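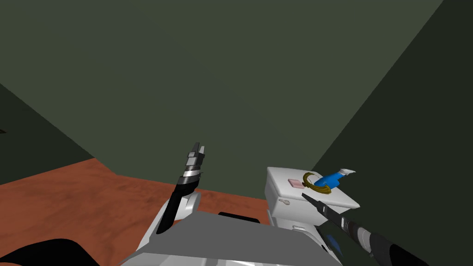

Kinotwood Paint Color Records

Version 2, released 9/1/24

Summary

Kinotwood is a table of house paint colors as they were printed on fan decks and shade cards. It has 277 rows, one per color. Each row gives the name on the card, the maker, the finish, and a color value read from the card itself. Two makers are covered, Calitz and Witkowska. Neither range is still sold, so the cards are the only record most people can get.

The table is meant for people matching old interior paint, and for anyone who studies how colors get named.

Files

colors.csv — the main table
cards.csv — one row per shade card, with its condition
names.txt — every color name, one per line, as printed
CHANGES — what changed between versions

Columns in colors.csv

id: whole number, never reused
maker: calitz or witkowska
name: as printed, spelling mistakes kept
family: green, brown, red, blue, yellow, gray, white
finish: flat, eggshell, satin, gloss, or blank
lab_l, lab_a, lab_b: color value, average of the readings
card_id: points to cards.csv
note: free text, often blank 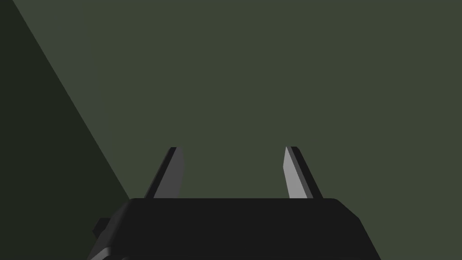
How the values were read

All cards were read with a Vutex handheld color reader, set to D65 light and the 10 degree observer. The reader was left on for 30 minutes before each session and checked against its white tile. Chips with visible yellowing were still read, but they have "aged" in the note column. We did not try to correct for fading. If you need the color as it looked when new, treat the aged rows with care — the whites and pale blues shift the most.

Gloss chips give less steady readings than flat ones. Where the readings on a chip disagreed by more than a small amount, the note says "spread".

Known problems

Calitz used the name "Moss" for different colors on different cards. They are separate rows and should stay that way.

The family column was filled in by eye. Olive shades could go under green or brown, and we put them all under green. Terracotta is under red on the Witkowska cards and under brown on the Calitz cards, following each maker's own page headings.

Ids from 900 up are reserved for trim colors. There are none in this version.

Blank finish means the card did not say. It does not mean flat.

Changes in this version

The May release had the a and b columns swapped for all Witkowska rows. If you used that file, download the table again. Card conditions were also moved out of the note column into cards.csv.

License

CC BY 4.0. Please name the dataset and the version you used. Corrections are welcome through the issue tracker — include the id and, if you have the card, a scan of the chip next to a gray scale.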